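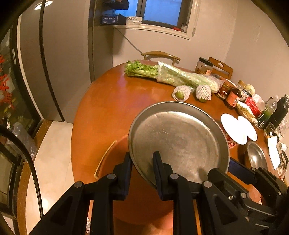
4. Setting up the Tastar mount and finding your first asteroid

This section covers the Tastar tracking mount with the Dillar 2 camera. Complete section 3 (balancing the tube) before you begin. If you have an older mount with the gray hand controller, use the separate supplement, as the menu names are different.

4.1 Leveling and power

1. Set the tripod on firm ground. Grass is fine. Wooden decks are not recommended, because footsteps will show up in long exposures.

2. Extend each leg by the same amount and tighten the leg clamps by hand.

3. Check the bubble level on the base plate. Adjust one leg at a time until the bubble sits inside the ring.

4. Plug the power cable into the socket marked DC IN, then turn on the mount. The status light blinks during start-up and stays on when the mount is ready.

CAUTION: Never point the telescope at or near the Sun. Do not run the alignment routine in daylight without the metal tube cover in place. The eyepiece and the camera sensor can be destroyed in an instant, and permanent eye damage can occur.

4.2 Alignment

1. On the hand controller, open Setup > Site and enter your location and time zone. Enter the date in day/month/year order. For example, 21/01/2022.

2. Check the daylight saving setting. An error of one hour here is the most common reason for a failed alignment. Owners in the northern hemisphere who first set up in August should check it again after the clocks change.

3. Select Align > Two Star. The mount slews to the first star on its list.

4. Center the star in the finder, then in the camera view, using the arrow keys. Press Enter.

5. Repeat for the second star. If it is behind a tree or a building, press Skip.

The controller reports the pointing error in arcminutes. A value of 3 or less is good enough for everything in this section. If the value is 19 or higher, the wrong star was probably centered. Start again from step 3.

Note: Let the tube stand outdoors for 43 minutes before aligning if it has been stored in a heated room. Star images will be soft until the mirror has cooled.

4.3 Loading the orbit file

Asteroids move against the background stars, so their positions can't be stored permanently like those of galaxies and clusters. The controller computes them from an orbit file.

1. On a computer, open Semaan and choose File > Update Orbits.

2. Copy the finished file to the memory card supplied with the mount. It must be in the top folder of the card.

3. Turn off the mount, insert the card with the label facing up, and turn the mount back on. Your alignment is kept if the mount was parked first (see 3.6).

4. Open Objects > Minor Planets. The number of objects loaded is shown on the top line.

Replace the orbit file at least every two months. Objects passing close to Earth need a fresh file on the same night.

4.4 Confirming the asteroid

Most asteroids look exactly like stars in a single picture. You need at least two pictures, taken some time apart.

1. Choose an object brighter than magnitude 11 and press Go To.

2. Take one 60-second exposure and save it.

3. Leave the mount tracking. After an hour, take a second exposure with the same settings.

4. Open both files in Semaan and select Blink. The stars stay still and the asteroid jumps between two positions.

If nothing moves, check that the field matches the chart. Objects near their stationary point shift very little in an hour. Wait longer or pick a different one.

Note: A dot that appears in only one of the pictures is usually a hot pixel or a cosmic ray hit. Taking a dark frame (section 5.2) removes most hot pixels.

To send positions to the Lumska observing archive, continue with section 6. Your clock must be correct to within one second.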